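May 19, 2020

Standby load check, Kinard test flat. Clamp meter on the main feed from 8:15, all circuits on, nothing called for. The reading settled at 100 W after the fridge compressor cut out. That is higher than in March. Eskil Berge thinks the Cakar router was swapped for a bigger one in between. Need to look at the purchase list.

Pulled breakers one at a time. The living room circuit alone dropped the total by 35 W, nearly all of it the Itell set-top box. Its sleep setting was off again. Turned it on and left a label on the lid.
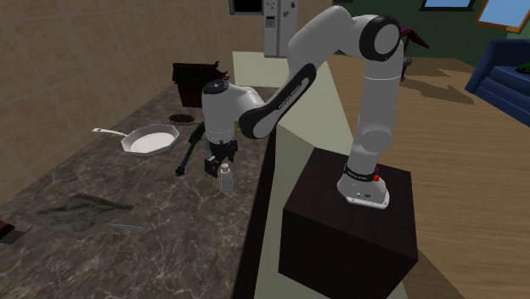 Washer and dryer together draw 4 W when switched off at the panel. Fine for now. The Mabuza plug logger on the dryer lost its clock, so the overnight file has no usable times. Reset it and started a new run at 11:40.

To do: repeat with the water heater isolated, get the tariff sheet from Eskil, and put the March figures in the same table as these. The spare clamp needs a new battery before Thursday.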